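Friday, September 6, 2019

The hiring manager at Brollex has read applications for 15 years, first at a staffing agency and then at the company's office in Rendach. Brollex sells and services office equipment. It has 443 employees, and she fills most of the entry-level jobs in customer support, scheduling and sales. She agreed to talk about the part of the process that applicants ask her about least, the phone screen, on the condition that we left her name out.

She books her phone screens for 30 minutes and usually needs fewer. The first few go to checking that the person on the line knows which job the call is for.

"You would think that's a given," she said. "But people apply to a lot of places, and I understand that. I did it too. What I don't understand is picking up the phone at a time we agreed on and asking me to remind you what the company does."

Her advice is to keep a plain list of every job you apply for, with the posting saved as a file. Postings get taken down once interviews start, and a saved link may lead nowhere by the time someone calls.

## What she asks first

Her opening question is always the same: what made you apply for this one? She said she isn't looking for passion. A short commute is a fine answer. So is wanting steady hours.

"I had a candidate tell me she was tired of working Saturdays and our support desk is closed on Saturdays. Great. That tells me she read the posting, and it tells me she'll probably stay."

After that she goes through the résumé from the bottom up, starting with the oldest job. Applicants tend to rehearse the most recent one, she said, and she gets a better sense of how they talk when they have to think a little. Gaps don't bother her. She asks about them once, writes down the answer and moves on.

## Talking about pay

Brollex gives a pay range on the phone screen, before the first in-person interview. She pushed for that when she was hired. At the agency she had watched people go through three rounds for an offer they were never going to take.

She still gets applicants who won't name a number. Some have been told that whoever speaks first loses.

"If I give you the range and you say it works, we're done with that topic for a month. If it doesn't work, tell me. I can sometimes move it. I moved one offer by $2000 last April, and all the person did was ask and tell me what they were making now."

She doesn't ask for current pay herself. If an applicant wants to bring it up, that's up to them.

## Where to take the call

Background noise matters less than people think. She has done screens with applicants in parked cars, in stairwells and at a bus stop. A bad connection is worse – she can't follow up on an answer she didn't hear. She suggests testing the spot beforehand by calling a friend from it, and charging both the phone and the earbuds the night before.

If the line does drop, she calls back once, and she expects the applicant to pick up without a long apology. 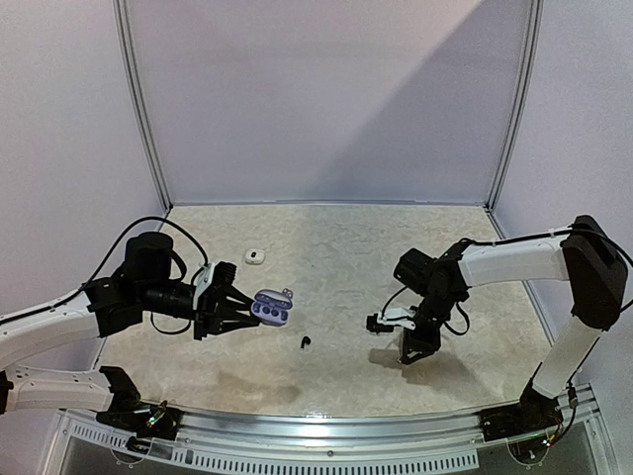

## After the call

She sends a yes or no within a week. Other companies don't, and she said it's fine to write to them after that long with a two-line email. Name the job, name the day of the call and ask if there is any news. She would skip the second follow-up.

Thank-you notes make no difference to her on a phone screen. She reads them and files them. For an in-person interview she likes to get one, mostly because it goes to the department head as well, and some of them care.

Before she came to Brollex she was turned down by two other employers in town, Ninaretti and Cassim. One of them called her back eight months later about a different opening. She had already started the job she has now, but she had kept her notes from the first call, and she used them to ask a question about the new position before saying no.

"I still have the notebook," she said. "Mostly it's phone numbers and what I should have said."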